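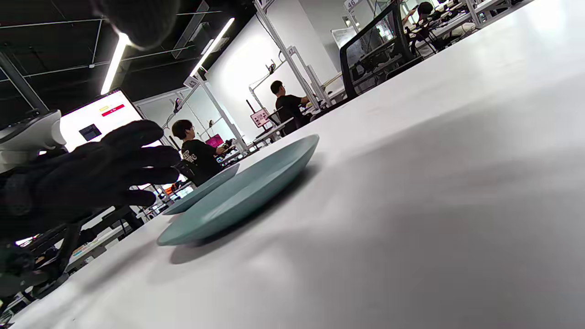
Stomgate Early Learning Opens Its Family-Style Mealtime Program to Home Preschools

Free guide helps parents and small home programs turn snack and lunch into part of the learning day

Stomgate Early Learning is throwing open the doors on a project our teachers have been excited about for a long time! Starting in January, our family-style mealtime program, called Bralero, will be free to any parent, grandparent or home preschool provider who wants to use it with children ages two to five.

Bralero began in our own classrooms as a way to make lunch calmer. Children were arriving at the table hungry, wiggly and ready to talk, and we were spending most of that time opening containers and wiping things up. So our teachers started handing over small jobs. One child passed out napkins, another carried the bread, and everyone served their own peas (with plenty of peas on the floor in the first week). Within a month the children were asking each morning whose turn it was to pour.

The program now runs every school day in all of our rooms. Last year 1,356 children took part, at our own centers and at the partner sites that tested it with us. Put together, those sites logged 3,285 shared meals, and teachers wrote short notes after each one. Those notes shaped nearly every page of the new guide.

What families will get

The guide holds 20 weeks of simple mealtime plans. Each week has one new skill, one song or rhyme, and a short list of words to use at the table. Week one is nothing more than carrying a napkin to each chair. By week six, children are scooping from a shared bowl and passing it on. Later weeks bring in pouring from a small pitcher, spreading with a dull knife, and clearing a place when the meal is over.

There is plenty of early math tucked in as well. Setting one cup at each chair is matching practice. Cutting a sandwich in half is a first look at fractions — and children have very strong opinions about whether the halves are fair. The guide also gives conversation starters, such as "What did you hear outside this morning?" and "Which food on the table is the crunchiest?", which got our quietest groups chatting.

The plans are written for real homes. You can use them at breakfast, at snack, or only on Saturday when everyone is around. They work with one child or a mixed-age group, and they don't call for special furniture or dishes. If a week goes badly, stay on it for another week. Several of our own classrooms spent close to a month on pouring, and one group of three-year-olds went back to napkins after spring break and loved it.

Families who pack lunches can join in too. A short section at the back shows how to move packed food onto a plate, let children set out their own places, and share one side dish that everybody can eat. Allergy notes come first in that section, with a form that home providers can fill out with each family before they begin.

Picky eaters get their own chapter, which was the most requested topic from our test families. It suggests putting one familiar food on the table at every meal and letting the child decide whether to try the rest. A child who only wants to pass the carrots is still taking part, and the plans treat it that way.

Partners in the project

Stomgate developed the printed materials with Tolenex, a small learning design studio that tested the picture cards and job charts with children before they went into the guide. The cards went through many rounds of changes. Children kept mixing up the "pour" and "drink" cards, so both were redrawn with bigger shapes and fewer details.

The Zawadzka Family Resource Center is hosting the lending library. Home providers can borrow a kit with job cards, child-size pitchers, serving spoons and a laminated song sheet, keep it for 60 days, and renew it once if there is no waiting list. We are thrilled to have the kits in a place so many families already visit for story time.

Getting started

The guide will be ready to download or pick up in print at the Zawadzka front desk. Stomgate teachers will also lead a hands-on morning at the center on a Saturday in January, starting at 10 a.m. Children are welcome, and snack will be served — by the children, of course! Space is limited, so please sign up at the front desk or call ahead.

Home programs that finish the first six weeks are invited to send us their own notes. We would love to hear which jobs your children fought over, which songs stuck, and what you changed to fit your table. The next edition will include a section of ideas from families.

About Stomgate Early Learning

Stomgate Early Learning runs play-based preschool classrooms and offers free planning materials for families who teach at home. Bralero is its first program made for both settings.

Contact: Stomgate Early Learning Press Office | © Stomgate Early Learning. All rights reserved. | Back to top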